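# How a Letter Gets Into Its Envelope

A letter starts out flat. An envelope is smaller than the letter. So before a letter can be mailed, somebody has to fold it.

Folding sounds easy, and it mostly is, but there is more to know about it than you might think. This page is about paper, folds and envelopes. At the end there is a letter for you to fold yourself.

## What paper is made of

Most paper is made from wood. The wood is broken down into tiny threads called fibers. The fibers are mixed with a lot of water, spread out in a thin layer, pressed and dried. When the water is gone, the fibers are stuck together in a sheet.

If you tear a piece of paper slowly and look at the torn edge, you can see the fibers sticking out like very short hairs. A magnifying glass helps.

When paper is made by machine, more of the fibers end up lying in one direction than in the other. This direction is called the grain. Paper folds more neatly along the grain. If you fold across it, the fold can look a little rough. Wood has a grain too. On a wooden table you can often see it as long thin streaks.

## What happens when you fold

When you bend a sheet of paper gently and let go, it springs back. The fibers were pushed a little, and they returned to where they were.

When you press the bend down hard with your finger, some of the fibers get squashed and some of them get stretched or broken. They can't go back. The line they leave is called a crease. You can open the paper again and smooth it out, but the crease will still be there. Even if you put the paper under a heavy book overnight, you will be able to find it in the morning.

This is why people who fold a lot of letters line up the edges first and press second. Once you have pressed, the line stays.

A fold also makes paper stiffer. Hold a flat sheet of paper by one short end, and the other end flops over. Now fold the sheet the long way a couple of times and hold it again. It sticks straight out. Bending paper into a curve works too. A strip that is curved like a rain gutter can stand up tall, while the same strip lying flat in your hand would droop.
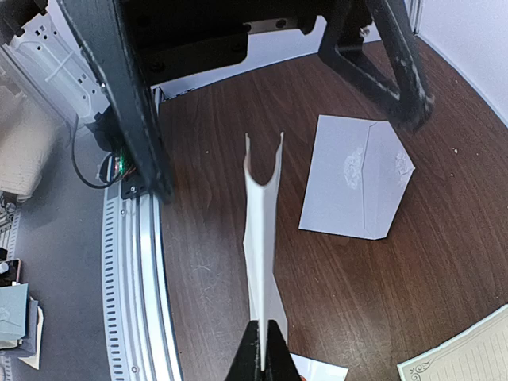
You can use this when you put a letter into an envelope. A single thin sheet bends and catches on the sides. A folded letter has several layers, so it can be pushed in without crumpling.

## Three ways to fold a letter

**The half fold.** Bring the bottom edge up to the top edge and press. This is the fold for cards. It works for a letter only if the envelope is big.

**The letter fold.** Fold the bottom third of the page up. Then fold the top third down over it. You get a long, flat shape with three layers. This is the most common fold for long envelopes.

**The quarter fold.** Fold the page in half, turn it, and fold it in half again. You get a small rectangle with four layers. This is good for small envelopes, like the ones that come with fancy writing paper.

Juwita Oei works at a stationery shop called Petchrat, and she folds the sample letters that go in the shop window. She doesn't measure her thirds. She rolls the page loosely into a flat tube, moves the edges until all three parts look the same size, and only then presses it down.

## The parts of an envelope

An envelope is folded paper too. If you carefully open up the glued places on an old one, you get one flat piece with an odd shape.

- The **face** is the front, where the address goes.
- The **back** is the side where you can see the folds.
- The **flap** is the part that closes. Some flaps are square and some come to a point.
- The **throat** is the opening where the letter goes in.
- The **seams** are the places where the paper is glued together.

Some envelopes have raised shapes pressed into them, such as flowers or leaves. This is called embossing. The paper is squeezed between two plates. One plate has the shape sticking up and the other has the same shape cut in. You can feel an embossed flower with your fingertip, even with your eyes closed.

Writing paper can be decorated as well. It may have a border around the edge or curls in the corners. Lined paper has faint rules across it to keep your writing straight.

## A town that writes letters

In the town of Prumstead, the library has a letter club that meets in October. Last time the children wrote 200 letters to people in another town, Nekmont, and 76 of them had an answer by the end of the month. More came later.

Yaw Tsikata, who is nine, wrote to a retired bus driver. His first letter was two pages long and he folded it so many times that the envelope would not close. He opened it up again and used the letter fold. The old creases still showed, but it fit.

## Fold one yourself

You need one sheet of paper, one envelope and a table.

1. Write your letter. Wait until the ink is dry.
2. Lay the envelope next to the letter and compare the sizes. Choose a fold.
3. Fold the paper loosely without pressing, and hold it against the envelope. It should be a little smaller on every side.
4. Line up the edges. Press each fold from the middle out to the ends.
5. Turn the envelope so the flap side is facing up, and open the flap.
6. Slide the letter in with a folded edge going first.
7. Check the address and close the flap.

If your letter comes out crooked, send it anyway. The person who gets it will unfold it to read it.

## Words to remember

**Fiber:** a tiny thread. Paper is made of them.

**Grain:** the direction that most of the fibers lie in.

**Crease:** the line that stays after a fold is pressed.

**Embossing:** pressing a raised shape into paper.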